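Speaker notes: Teaching a Gripper to Put Away the Groceries
Gririx project, October meetup, evening slot
Keep water nearby. Slow down after the Baidoo part, I always rush it.

OPENING (stand left of the screen, the cable is on the right)

Good evening. I've spent most of this year putting fruit in bowls. I have a degree, and my parents have stopped asking.

The project is called Gririx. We want an arm that clears a table when you tell it to in plain words. To get there, we need examples: a person steers the arm, the software writes down what the cameras saw and how the joints moved, and a model learns to copy the whole business. My job is the examples. The people who train the model get the nice chairs.

Pause for the chairs. If it gets nothing, move on.

WHAT WE COLLECTED

Our first batch was 328 demonstrations, all in simulation, all of them pick up a thing and put it somewhere. One demonstration is one episode: reset the table, read the instruction, steer, stop.

Say this slowly: of those 328, we threw out 40. Some were my fault. I would let go of the fruit a finger's width above the rim and it would bounce off across the table, and I would sit there recording its journey. Others were the fault of the physics, which has its own ideas about what happens when you squeeze a pear.

People ask if we should have kept the bad ones. We did keep them, in a folder called "bad ones." A model that copies you can't tell your good days from your bad days, so the label has to do it. What we lacked for a long while was the label.

THE TABLE

Leave this slide up while you talk about layout. Drink water.

The instruction for this setup is "put the pear in the bowl." The gripper is open over the pear, the pinkish bowl is off to one side, and the carton and the can have no part in the job. They are there so the model has something to ignore. Early on we trained on tables with only the fruit and the bowl, and the result was a model that would grab whatever you put down. It had never met a thing it wasn't supposed to pick up. 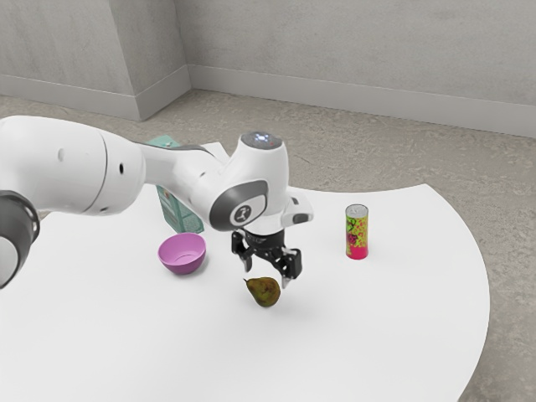

Why not just move the arm by script and skip the human?

Scripts work well for a table you already know, but every scripted grasp looks like every other one, and the model picks up that sameness as if it were the task. People hesitate, come in from odd angles and fix small mistakes on the way, and those fixes are the part we want most.

(Somebody will ask that anyway. Let them, and point at this slide.)

BAIDOO

Baidoo is our steering tool. You hold a controller, the arm follows your hand, and after an hour your shoulder files a complaint. Version 2 added a pedal for pausing. I cannot tell you how much better my life got.

Rules we settled on, all of them after breaking them:
Write the instruction before you start. If you write it after, you will describe what you did.
Move the bowl between episodes. I left it in one spot for a whole afternoon, and the model learned the spot. Take the bowl away and it would still deliver the fruit there, very neatly, onto bare table.
Stop recording when the job is done. My early episodes end with the arm hanging there while I reach for coffee, so the model learned to hang there too.
Change operators. We have 7 now. One is left-handed, and you can see it in the data.

Show the joint plot here if the projector can handle thin lines. It couldn't at Nomham.

WHAT SIMULATION DOESN'T GIVE YOU

Simulated fruit never goes soft. The light stays where you put it. The floor is always clean, which has made me bitter about my own kitchen. We vary colors, light and camera position to make up for that, and it gets us part of the way.

The rest has to come from real tables, and for that we've started working with Derodo, who have a lab with a door that locks and a budget line for produce. Their first request was for our naming rules. We had to go and write some.

Don't promise numbers on the real arm. We don't have them. If pushed, say spring and look busy.

CLOSE

The batch and the labels go up on the project page once the bad ones are sorted by type: dropped, bumped, wrong object, operator asleep. Controllers are on the back table if you'd like to try an episode. Please write the instruction first.

Questions, then get off before the next speaker needs the adapter. It's my adapter. Take it home this time.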